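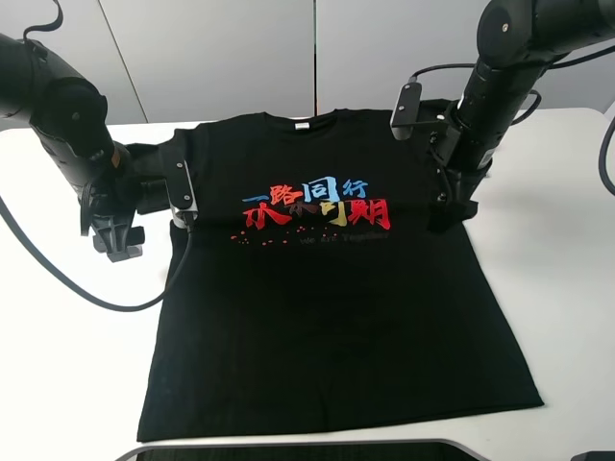

A black short-sleeved T-shirt laid flat on a white tabletop, with a printed graphic of Chinese characters across the chest.

T-shirt folding

T-shirt folding is the household task of turning a loose shirt into a compact, regular shape so that it can be put away in a drawer, stacked on a shelf, or packed in a bag. It is one of the most familiar jobs in the laundry routine, and very often the first one that children are asked to help with. There are a great many ways to go about it, and families tend to hold on fondly to whichever one they grew up with.

Preparing the shirt

Most methods begin with the shirt spread out on a flat surface, such as a table, a bed, or an ironing board. A table is usually the easiest to work on, being firm enough that the cloth can be stroked smooth with the palms, while a bed gives under the hands and lets small creases creep back in. The shoulders are drawn gently apart, the sleeves are pulled out to the sides, and the bottom hem is straightened. For folds that finish with the front showing, the shirt is placed face down. For a simple fold in half, it may lie either way up.

Shirts with a large print on the chest are often turned inside out for washing and turned back again before folding. Many people like to fold a printed shirt so that at least part of the picture or lettering can be seen from above, a great help when a drawer holds several shirts of the same color.

Common methods

The square fold, sometimes called the store fold, brings each side in toward the middle with the sleeve laid back over it, after which the hem is carried up to the collar. It makes a neat, flat bundle with the neckline on top.

The upright fold starts in much the same way, but the long strip is folded again into thirds or quarters until it can stand on its edge. Shirts kept like this are lined up in a drawer like cards in a box, and can be looked through without disturbing their neighbors.

Rolling is popular with travelers. The shirt is folded lengthwise and then rolled from the collar or the hem, with the hands moving along together to keep the ends even. A shirt that has merely been gathered and twisted lengthwise takes up little width, but it will not sit still and it creases readily. 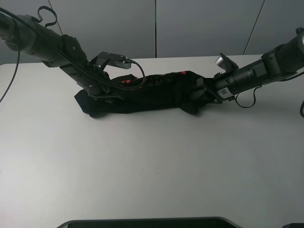
Does rolling keep a T-shirt from wrinkling?
It helps with soft cotton knits, as long as the cloth is smoothed before rolling and the roll isn't squashed under heavier things.

Regional habits and teaching

In the town of Tresetside, shirt folding was for many years part of the home skills course at the Nudusard adult school, where the teacher Kenneth Tennant wrote a pleasant little handbook on the care of everyday clothes. Tennant favored the square fold for beginners and suggested that learners practice on one old shirt until the movements felt comfortable. The first printing ran to 700 copies, and a second, brought out one December with added pages on sweaters and bed linen, ran to 1,650. His "Simon fold," named after the shop that lent the school its worktables, uses 4 creases and ends with the sleeves tucked completely out of sight.

Folding boards, which are hinged panels that guide the cloth into shape, are another common teaching aid. The Runonar board, sold locally, came in 2 sizes, one for children's clothing and one for adults'.

Seams and hems

The hems and seams of a knit shirt are thicker than the cloth between them, and they have a good deal to say about how the finished fold will lie. Where several hems land on top of one another, the bundle rises on that side and may lean when stacked. Moving the last crease slightly away from the hem spreads out the thickness. A hem that has curled in the dryer can be flattened with the fingertips, or with a quick touch of a warm iron if the care label allows it.
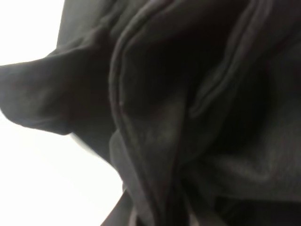 Storage

Folded shirts keep their shape best in short stacks, with the heavier ones at the bottom. In deep drawers, upright storage makes better use of the space, though a half-empty row will slump unless a box or divider holds it up. Shirts should be fully dry before they are put away, and those left folded for a long season are best shaken out and refolded now and then so that the creases do not settle in the same place.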